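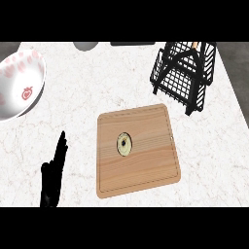
Unit 7. Collecting demonstrations by remote control and by hand

These notes go with the second half of the course. Please read them before the lab session on Saturday. The exercises at the end are done in pairs, and each pair hands in one report.

7.1 What we mean by a demonstration

A demonstration is one complete recording of a person making the robot do the task. It starts from a reset state and it ends when the person presses the stop key. In between we store, at every time step, the camera images, the joint positions, the opening of the gripper and the command that the person gave. The last one is often forgotten by students. Without the command we know where the arm was, but we do not know where the person wanted it to go, and the two are different whenever the arm is slow or is pushing against something.

We use two ways to demonstrate in this course.

Remote control. The person sits at the Hovitz station and moves a hand controller. The arm follows, either the real one or the one in the simulator. The person does not touch the robot and does not feel the contact, so he or she must judge it from the view.

Guiding by hand. The person holds the real arm near the wrist and moves it through the task. The contact can be felt, which makes small corrections easier. On the other hand, the person's hands and sleeves appear in the images, and the policy will not see them later. For this reason we replay each guided recording once without the person, and we train on the images from the replay.

7.2 The kitchen task

The simulated task is a simple one: take the small disc from the cutting board and put it in the bowl. The rack and the other things on the countertop are not part of the task, but the arm must not hit them.

Small flat objects are harder than they look. The disc is thin, and the fingers have to come down on both sides of it without pressing on the wood. Most failed attempts in last year's group were of one type: the operator closed the gripper a little too high, lifted, and carried nothing to the bowl. From a high camera this is difficult to notice. Please look at the wrist camera also before you lift.

Some advice for the approach:

Move sideways first and go down second. A long diagonal path is faster, but it hides the height error until the end.

Stop for a short moment above the disc. Do not stop for long. If the recording has many still steps, the policy learns to stand still too, and sometimes it never leaves that place.

Go over the rim of the bowl with a clear margin, then lower and open.

If you make a mistake, correct it and continue. A recovery is useful data - the policy will make mistakes of its own, and it needs to have seen a way back. Only delete the recording if the disc leaves the countertop or if the simulator gives an error.

7.3 How many, and how different

The Coner set, which we use for training in this unit, has 3939 recordings. After removing the ones with missing frames or a wrong label, 801 were left for the kitchen task, and we keep 700 of these for training. The rest is for checking and must not be opened before Exercise 3.

The number alone does not say much. If every recording begins with the arm in the same pose, the policy works well from that pose and badly from any other. The reset script therefore changes the starting pose of the arm and the angle of the board. Do not switch this off, even if it makes your own work slower.

7.4 Exercises

Exercise 1. Record the kitchen task with remote control, each person in turn. Plot the command and the measured position of the wrist in one figure. Explain the delay between the two curves.

Exercise 2. Repeat the task on the real arm, guiding by hand. Compare the length of the path with Exercise 1. Which one is shorter, and in which part of the task is the difference largest?

Exercise 3. Train the small Nivex model twice, first with all training recordings and then without those that contain a recovery. Test both on the checking set and on new starting poses.

Recordings are saved in the Tshabalala folder on the lab server, under the number of your pair. The report has at most four pages, figures included.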